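Workshop Tips: When a Gripper Will Not Let Go

Codusstead Shared Workshop, Safety Notes for Members

In March, a hand-held gripper at the Wultport site jammed in the closed position with a member's fingertip between the pads. The injury was minor. The member had tried to clear a scrap of packing film while the tool was still switched on. The following guidance applies to all grippers, powered or manual.

Switch off and disconnect the battery before reaching between the fingers. Releasing the trigger is not sufficient.

Do not pull a trapped finger free. Open the jaws with the release key stored in drawer 11.
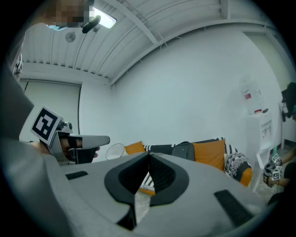 Keep at least an arm's length between users when more than one gripper is in operation. Tie back long hair and remove lanyards.

Wipe the pads with a damp cloth after every 20 minutes of use. Solvents harden the padding and must not be used.

A gripper that sticks twice in one session is to be tagged and withdrawn. Do not oil the joint as a temporary remedy.

Report every jam on form 104, including those that cause no injury. Spare pads for the Flallari model are ordered under part number 2264.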